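About Skivdale Editions

We are a small press that publishes short fiction, mostly collections, sometimes a single long story with a spine so thin the title has to go on the front only. Before you read any further, you should know that we don't much trust About pages. Most publishers' versions promise bold voices and urgent stories. We have read a lot of submissions and would put the share of urgent ones fairly low.

What we do is simple enough. We put out 9 titles a year, in paperback and as e-books. Riet Goossens edits them. Naheed Yousafzai handles design, typesetting and the arguments with printers. Wing-sze Huang looks after rights and royalties, and has talked us out of at least one audiobook deal that looked generous until page four of the contract.
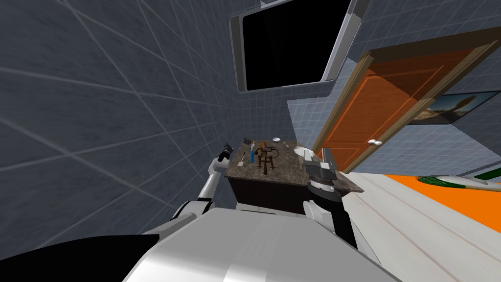
A bathroom vanity with a marble countertop and an oval basin.

How we started

Riet had been teaching evening writing classes in Skostport and noticed that her better students kept paying to be published. Some paid a reading fee, then an editing fee, then something called a placement fee, and at the end of it they got a box of their own books and a bill for the shipping. We thought a press could manage without any of that. Plenty of people told us it couldn't, and in the first year they were nearly right.

Our first book was Zervas, a linked set of ten stories about a ferry town that loses its ferry. It sold 29 copies in its first month. We mention this because the usual version of the story would skip to the reprint, and there was a reprint, but it was a small one and it took a long time to come.

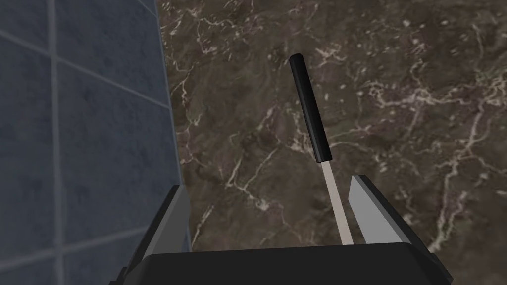 We still don't charge reading fees. We don't run contests either. We have looked into contests more than once, and every time the sums only worked if a lot of people who were never going to win sent us money. Maybe other presses have found a kinder way to do it. We haven't seen the figures.

What we publish

Stories under 7,000 words, for the most part. We like plots, and we like endings that happen on the page. We're wary of the word "experimental" in a cover letter, though we have taken on two writers who used it and would do so again. We don't publish poetry, memoir or anything that describes itself as the first in a saga.

We also don't ask for blurbs from well-known authors. A blurb mostly tells you who knows whom. Our back covers carry the first paragraph of the first story, and you can decide from that.

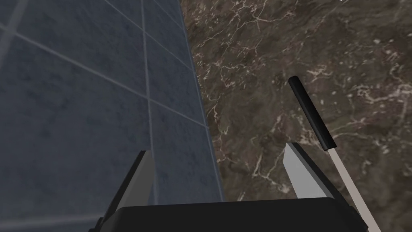 Money, since everyone asks

Authors get 50 percent of net receipts on e-books and a smaller share on paperbacks, where the printer gets paid before any of us. Net receipts is a slippery term and you should be suspicious of it, including when we use it. Our contract defines it in two sentences. Wing-sze will send you the contract before you submit, if you want to read it first. Statements go out every March.

We don't promise marketing. We send review copies, we keep the mailing list going, and we turn up at the fairs we can reach by train. Whether any of it sells books is something we've tried to measure without much luck. The one clear jump in sales we ever had was for Flustitz, our collection of border stories, and that came from a reading group that picked it up secondhand.

What our authors say

We were advised to put praise in this section. We asked for complaints as well and printed what came.
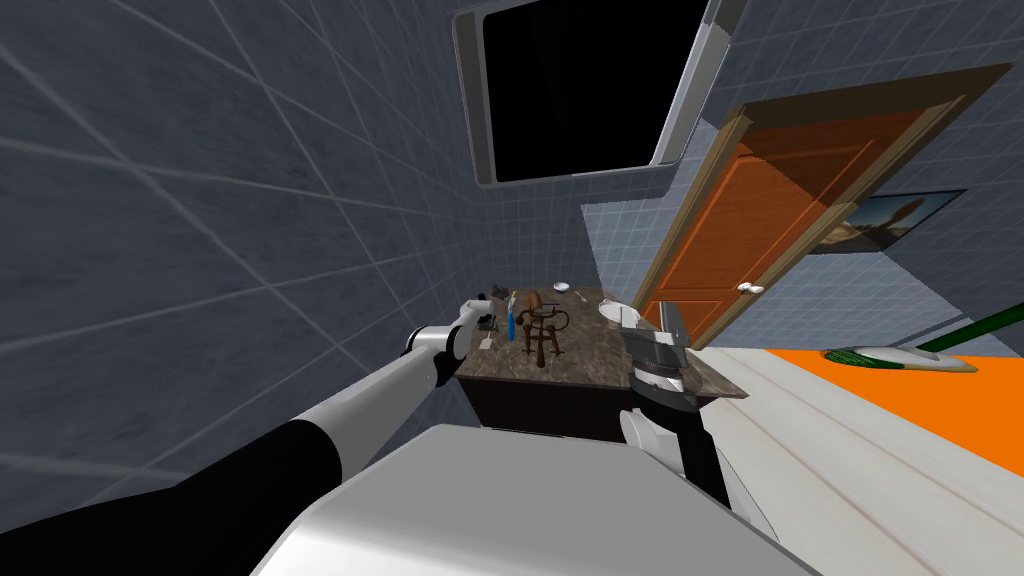 Angeliki Xenos wrote back that the edits took longer than we said they would, that she had fought over the order of the stories and lost, and that she now thinks the order is right but would still like it noted that she fought. She added that her royalty statement was the first she'd had that she could read without a calculator.

Cristian Cuervo said the cover was too green. It has since been reprinted, in the same green.

Sending us work

Submissions are open all year. Send one story, as a plain document, with a cover letter short enough to fit on a postcard. Riet reads everything herself and she is slow. If you haven't heard in three months, write and nudge us. If you've had an offer from someone else in the meantime, read their contract twice and then take it if it's good.

Page last updated 6 Sep 2026.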